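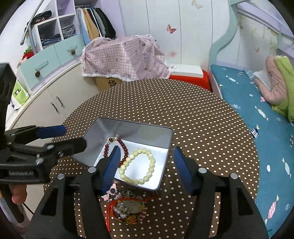

트라텐(Traten) 로봇작업표준연구실 참여자 모집 공고

1. 모집 개요
트라텐 로봇작업표준연구실은 가정 내 소형 물품 취급 작업에 관한 「그리퍼 작업 수행 지침」 개정안을 마련하고 있으며, 개정안의 적용성 검토에 참여할 작업자를 다음과 같이 모집합니다.

2. 모집 분야 및 인원
가. 작업 수행자: 33명
나. 지침 검토자: 44명
※ 두 분야에 중복 지원할 수 없습니다.

3. 담당 업무
가. 작업 수행자: 손에 쥐는 그리퍼를 사용하여 팔찌, 목걸이, 끈 등 장신구류를 집기, 옮기기, 상자에 정리하기
나. 지침 검토자: 작업 기록을 지침 조항과 대조하고 의견서 작성

4. 자격 요건
가. 만 19세 이상으로 한국어 문서를 읽고 작성할 수 있는 자
나. 작업 수행자는 양손으로 도구를 조작하는 데 지장이 없는 자
다. 지침 검토자는 산업안전, 품질관리 또는 로봇 운용 분야의 실무 경력이 있는 자

5. 작업 시 준수 사항
가. 작업 시작 전 그리퍼의 패드, 연결핀, 케이블 상태를 확인하고 점검표에 기록할 것
나. 엉킨 체인이나 끈을 무리하게 당기지 말 것
다. 물품이 파손된 경우 즉시 작업을 멈추고 담당자에게 알릴 것
라. 거주 공간에서 작업할 때에는 사전에 거주자의 서면 동의를 받고, 우편물과 가족사진 등 개인을 식별할 수 있는 물품을 작업 구역에서 치울 것
마. 다른 사람의 손이 그리퍼의 동작 범위 안에 있을 때에는 손가락부를 닫지 말 것

6. 참여 기간 및 장소
6월 중 개별 협의하며, 장소는 독덴(Dokden) 교육실 710호 또는 참여자의 자택으로 합니다. 자택 참여자는 사전 안전 점검을 받아야 합니다.

7. 제출 서류
참여 신청서, 개인정보 수집·이용 동의서 각 1부. 지침 검토자는 경력증명서를 추가로 제출하여야 합니다.

8. 선발 절차
서류 심사 후 합격자에 한하여 사전 교육을 실시합니다. 교육을 이수하지 않은 자는 작업에 참여할 수 없습니다.

9. 기타 사항
가. 제출 서류의 기재 내용이 사실과 다를 경우 선발을 취소할 수 있습니다.
나. 참여자는 언제든지 참여를 철회할 수 있으며, 이미 수행한 작업에 대한 수당은 정상 지급합니다.
다. 작업 중 취득한 거주자 정보는 외부에 공개할 수 없습니다.

문의: 로봇작업표준연구실 담당 안카 브라투(Anca Bratu), 내선 832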